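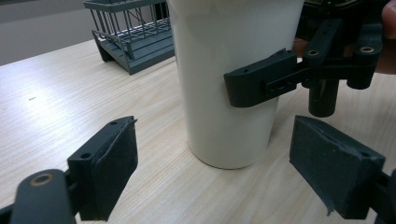
The work reported here concerns the tall drinking cup proposed by Monden for the Kerkham canteens, and covers the period from June to the date of this report, 2024-11-01. The purpose of the grant is to establish whether one cup shape can replace the mixed stock now in use, and to fix the dimensions, surface finish and printing before the main order is placed. The shape under review is the tapered one, white and matte, narrow at the rounded base and wider toward the top. It was selected over the straight-sided version in June. All handling and viewing work on a tabletop uses a light-colored wooden surface, against which a white cup shows a soft grey shadow at the base and a clear difference between the lit side and the shaded side. Shape faults such as flats and ovality are judged from that shading before any measurement is made.

Status against plan

Tasks 1 and 2 (shape selection and sample supply) are complete. Task 3 (surface and print) is in progress. Task 4 (stacking and storage) has started later than planned. Task 5 (final specification) has not started. Spending is within the approved amount and no transfer between budget lines is requested.

Sample supply

Felen delivered 600 cups in one lot. The lot was opened on receipt and stored in its inner sleeves. Cups were drawn from the top, middle and bottom of each carton. Fifteen were set aside as reference pieces and will not be used in any test. Nine were rejected at first inspection, all for marks on the wall near the base. The supplier has been informed and has replaced them at no charge. The replacements are kept separate from the original lot and are recorded under their own lot number.

Carton labels did not match the packing list in two cases. The contents were correct. Felen has been asked to correct the labels before the next shipment.

Surface and print

The matte finish was kept. A gloss finish was considered and dropped, as it showed finger marks under the canteen lighting. Print on the cup wall consists of larger dark gray lettering high on the cup and a line of small dark text close to the base. The two are assessed separately. The larger lettering is read at arm's length with the cup standing upright. The small line has to be read close up and in good light, and its legibility is the main open item under this task. Two changes are proposed: a slightly heavier type weight, and a higher position for the line so that it clears the curve at the base. Makris is preparing new artwork on that basis. The larger lettering stays as it is.

Rub testing of the print will be repeated on the new artwork. Results on the present artwork are held on file and are not reported here, as they will be superseded. 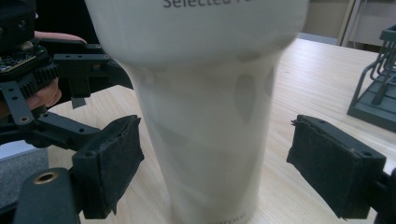

Stacking and storage

The taper allows the cups to nest. The open questions are how far one cup drops into the next, and whether a full stack can be separated with one hand by serving staff. A first round was carried out on the counter at Kerkham during a quiet period. Separation was acceptable for short stacks. Tall stacks tended to bind at the lower end. The likely cause is the wall angle near the base, and a small internal shoulder is being considered. This would require a change to the tool and a quotation has been requested from Felen.

Shelf height at Kerkham limits the stack in any case. The canteen has agreed to set the limit by shelf and to mark it on the upright. No new shelving will be charged to the grant.

Inspection by light

A simple check by side lighting was added to the plan in this period. The method is quick and needs no fixture. Its weakness is that stray shadows from nearby objects fall on the same surface and can be mistaken for a change in form. Readings are therefore taken twice, with the light moved between them.
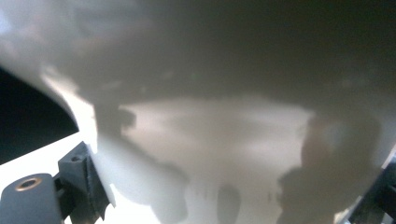
Figure 3. Pale surface at close range, with bright central patch and cast shadows.

Next period

Receive revised artwork from Makris and print a short run. Repeat the rub test. Obtain the quotation for the tool change and decide on the shoulder. Complete the stacking work with tall stacks. Begin the draft specification under Task 5.

One decision is needed from the funder: whether the tool change, if quoted above the contingency, may be carried into the next budget year.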